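Bin picking, second bench session. January, started 7.40 pm

Darnberg workshop, back bench 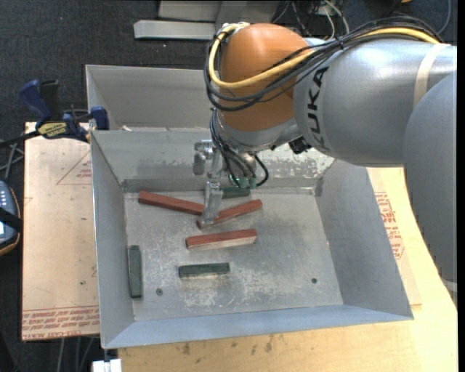 Carried on from where I left it before the holidays. The aim is still the same: pick a block out of one bin, put it in the other, repeat until the bin is empty without anyone touching the pendant. The red and green blocks are staying as the test parts for now. I had wanted to move to the Skimow castings this month but there is no point until the blocks work every time.

Clamped the bins together at the corner before doing anything else. Last session the first bin crept across the table each time a finger caught the wall, and by the end of the evening all the taught positions were out. Put a pencil line on the tabletop as well so it can be checked by eye.

Retaught the approach point. It is now 300 mm above the bin floor and the tool comes straight down from there. The old one came in at a slant, which was fine in the middle and hopeless near the walls.

Speed is at 10 per cent for everything. Leave it there please. If you need it faster to see something, put it back after.

Runs

First run, blocks spread out. Got the lot, slow but no complaints.

Second run, blocks tipped in from a tub. Stopped on a long block lying close to another at an angle. The lower finger went down between the two and pushed them apart, then closed on the end of one. It lifted, swung, and dropped it halfway up. Grip point is being worked out from the middle of the visible top face, and when part of the block is covered the middle comes out wrong.

Third run, same again but with the grip point taken from the long edges. Better. It still won't take a block lying flat along a wall, because the outer finger has nowhere to go. The walls slope outwards, so there is a bit more room at the top than at the floor, but it isn't enough. Options are a thinner finger or a nudge move to bring the block away from the wall first. I would try the nudge, as it costs nothing.

Tried green only. The dark green against grey is harder for the Posura software than the red. With the overhead strip light on it lost a block completely. With the light off and the bench lamp on it found it again. Threshold changed and saved as bin_green_4. The old file is still there.

Cables

Checked the dress pack after each run. The yellow cable is all right over the top of the link but the black bundle goes tight when the wrist turns past its halfway mark. I have limited the wrist in the program for the moment. It needs more slack below the wrist and a proper tie point.

The thin wires to the gripper also want tidying. They hang where they could catch on a bin edge. Sleeve ordered from Shen, should be here before the next session.

Other

The acrylic sheet under the bins still has its paper on. Leave the paper on, it slides less.

Scratches on the bin floor confuse the edge finding when they line up with a block. Could paint the floor matt black, though that would make the green worse. Light grey primer might do. There is half a tin in the paint cupboard.

To do next

Nudge move for blocks along the wall
Slack in the black bundle, then take the wrist limit out
Fit sleeve to gripper wires
Test patch of primer on the spare bin, not on these
Repeat the tipped-in run 3 times with nothing changed between and write down every miss

Shut down 10.15 pm. Arm parked clear of the table, air off, key back in the drawer.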